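My aunt Solveig Fagerlund made her bed every single morning for 70 years, and I have somehow inherited the quilts without inheriting the habit. So when I moved into the little upstairs room in Trarndale last August, I decided the bed was going to be the thing I got right. Forget the walls!

I started with flowers. Lots of flowers. A friend of mine, Yasuo Kobori, sells old bedding out of a shop in Nunlow (he claims to have some 2,000 pieces back there, and I believe him), and his advice was to stop trying to match. Put a busy print next to another busy print and let them fight it out. I went home with a strawberry cloth that cost me 10 dollars and threw it right over the floral quilt.

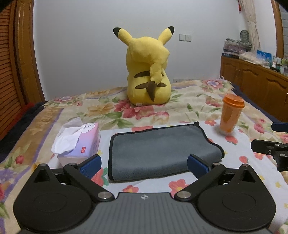 The trouble with a bed you like is that everything ends up on it. Towels I've folded and meant to carry down the hall, tissues, a cup or two, and of course Pikachu, who is far too big for any shelf I own. I used to clear it all off before company came -- now I mostly just straighten the towel and put the kettle on.

Washing is the one part I'm fussy about. Cold water, gentle cycle, and the quilt goes over the porch rail to dry, even when it takes all afternoon. Yasuo says I should really be doing it by hand in the tub. I told him I'd think about it.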